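Junora display notes: fruit crates, grape dressing

Gallery updated 21 Sep 2023

These notes cover the small crate stall and the grape dressing used with it. The stall is the Ogura pattern, unchanged since May apart from the shelf height. Crates are the Flikska open-top type in unfinished pine. All grapes are Lerosix artificial stock, supplied as complete bunches. Leaves come separately and are kept in their own bag.

1. Mixed colours on the low shelf. Dark bunches go to the left of the crate and red ones to the right, with a slight overlap where they meet. One small orange fruit at the far left breaks up the dark end. Pale green is kept out of the pile until the reds are settled. 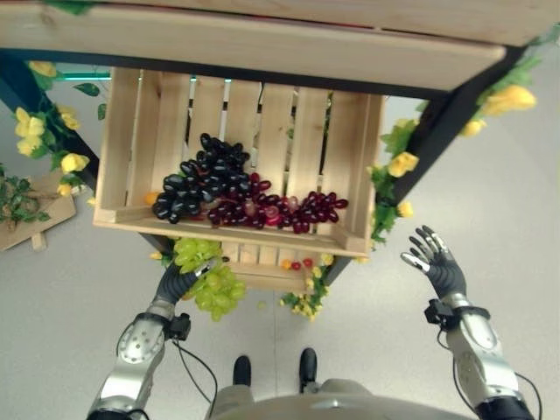 The overlap matters more than the number of bunches. If two bunches only touch, the slats show between them and the pile looks thin from the front. Stems go to the back wall. Berries that come off are put in the spares tin and refitted at the end of the day, with the peg pushed fully home. Glue is not used, as it leaves a white bloom on the dark colours.

The clearance between the crate and the upper board was increased by 7 cm in the last revision. Taller fillings had been catching on the way in. The crate can now be dressed on the shelf, although it is still quicker to do the green ones elsewhere and carry them over.

2. Green only. The larger bunch is laid diagonally across the near half, and the narrower one runs from its middle towards the upper right. A broad leaf sits at the left end, with a smaller one near the right. 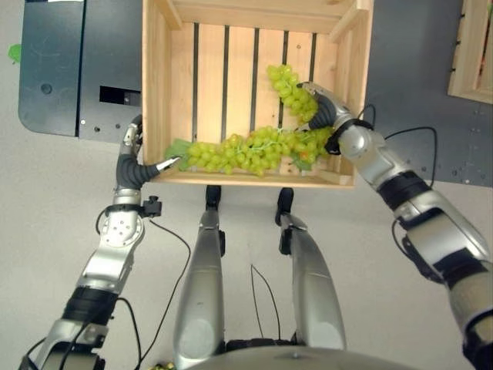 Hideaki Chiba would leave the leaves out altogether: they slide into the gaps between the slats whenever a crate is moved, and the crate looks untidy by the time it reaches the shelf. He has suggested wiring each leaf to its stem. Kazuhiro Arai replied that wired leaves stand up at an angle and look like plastic, and that he prefers to lay them last. The point is still open. For the present, leaves are loose and are checked after every move.

Slat gaps vary from crate to crate. Anything wider than 3 mm lets the leaf stalks through.

3. Green bunches separated. The compact one is set near the left wall and the larger one runs down towards the lower right corner, with a jagged leaf at its tip.
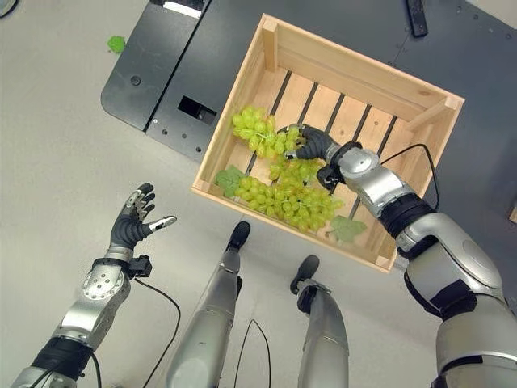

Crates are turned slightly on the platform while the filling is arranged, then squared up when placed on the stall. The filling should be lifted by the stem. Pulling on the berries stretches the pegs, and stretched pegs do not grip again. Dust is removed with a dry brush; a damp cloth is acceptable on the green stock only.

4. Teal and white surroundings. Green foliage on a teal base, with plain white wall to the right.
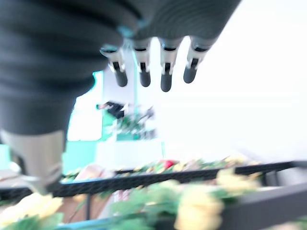

Teal was chosen over grey after a trial of 2 colours. Pale green fruit reads clearly against it at a distance and the pine does not turn yellow under the lamps. The paint is matt and marks easily, so panels are carried by the edges and stored face to face with paper between them. Touch-up paint is on the lower rack, next to the spare leaves.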